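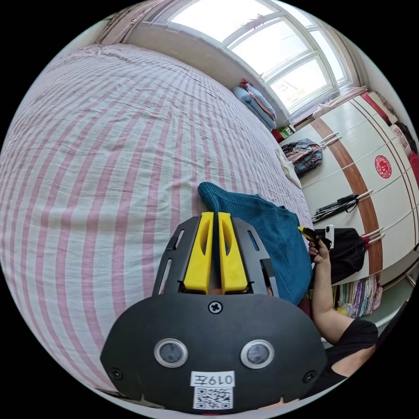
My sister-in-law read my last set of posts and wrote back that no sane person spends 40 dollars on getting better at sleeping, and that I should go to bed earlier like everyone else. Fair! But I've been a bad sleeper since college and I'm on vacation from reasonable opinions, so the sleep thread continues.

Filed under: Home & Habits / Sleep

Quick catch-up for new people. I wake up at 3 in the morning. Every night, pretty much on the dot, and then I lie there thinking about the car insurance. I decided that August was going to be the month I fixed it, one change at a time, so I'd know which one did the work.

First change was the phone. It charges in the kitchen now. I bought a plain little alarm clock, the Solta, and it has a tick. A loud one. Night one I put it in a drawer, and then it ticked in the drawer, which is somehow worse (you start listening for it). It lives in the hall now and I can still hear the alarm fine.

Without the phone I fell asleep faster. Still woke up at 3. Lay there without even a phone to look at. Not my favorite night.

Second change, coffee. I used to have my last cup after dinner and tell people it had no effect on me. I moved it to before noon and had a headache for two days and snapped at a man in the parking lot over a cart. I'm sorry, cart man, you had the right of way.

But that was the first one where I noticed a real difference! Went right through till almost five, twice in the same week. I got up and made toast and watched it get light and felt like a completely different kind of person, the kind who owns a rowing machine.

A few of you asked about apps. I tried Mersha for a week. A soft voice tells you a story about a train ride, and it's lovely, except I got invested in the train. I wanted to know if they made it to the coast. Also the phone is supposed to be in the kitchen, so I was cheating on change one to do change three. Deleted it.

Then sheets, because half the replies were about sheets. Everybody has a thread count they will go to war over. I looked at a set from Trendeo listed at 1,014, and I'm sorry, where are they putting them all? I slept on a fancy set like that at a hotel once and it was like being wrapped in a very nice tarp. I sleep hot. I want the thin cotton kind that's been washed so many times it has given up.

So no new sheets. What I did do was wash everything in the house that goes on a bed, all in one weekend, and dry it outside. Line-dried pillowcases are the best free thing there is. If you have a fence and a sunny afternoon, go do it.

And I dropped the heavy comforter for summer. Just a sheet and one light throw down by my feet in case. I don't know why I was sleeping under a winter comforter in this heat. Habit, I guess. My mother did it, so I did it.

Somebody messaged me a link to a mattress that costs 3,750 dollars. It tilts. It has a remote. I read every single review and I want you to know I was tempted for one whole evening, and then I remembered that I'd be lying awake at a slight angle thinking about the payments.

The cheapest thing I've tried is a notepad. Before bed I write down whatever is going to come and get me at 3, so: insurance, dentist, the weird noise the dryer makes, whether I was rude on the phone. Then I close the notepad. I felt silly doing it and I still feel a bit silly. It does help, though. When I wake up I think "it's on the list" and sometimes that's enough to go back under.

Not always. Last night I was up for over an hour and it wasn't even anything on the list, it was a song from a furniture commercial.

Where I am now: phone in the kitchen, coffee before noon, light bedding, window open a crack, notepad. More good nights than bad ones. I used to think of a good night as something that happened to other people, so I'll take it.

Things I haven't tried yet and you keep telling me to: magnesium, socks (SOCKS? in August?), tart cherry juice, getting out of bed when I can't sleep instead of lying there being stubborn about it. That last one came up so many times that I'm going to do it next.

Simon, if you're reading, yes, I still have your fan, and no, you're not getting it back before fall.

Cherry juice people, tell me how much and when. Do you drink it cold?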